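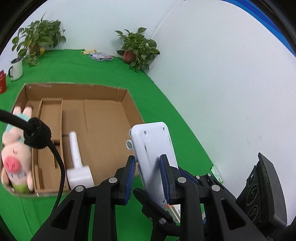
Ticket 661 - label printer skipping every other label
Opened by: Hanyu Xia, Trusdale front office
Assigned: Christos Zervas
Status: open, waiting on part

8:40 am. Printer feeds two labels, prints one. Started after the roll change. Restarted it twice, no diffrence.

9:15. Christos - had Hanyu run calibration from the menu. Good for 32 labels then back to skipping. Driver still set to the old label size, fixed that. Reprinted the Drevlow batch, same thing. 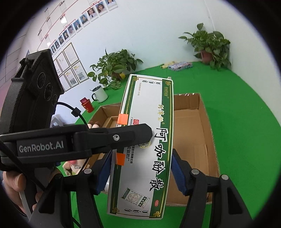
10:05. Gap sensor next. Wiped it with a dry swab, lots of glue on there. Test run of 200, skipped at 91 and then every few after that. Better but not fixed.

11:30. Swapped in a roll from the old stock. Prints fine so far?? Might be the new rolls, gap looks narrower. Asked Iason M. to check what we orderd in November.

1:20 pm. Old roll skips too now. So its the sensor. Replacement requested from Cundo. Hanyu to use the back office printer til then. Leaving this open.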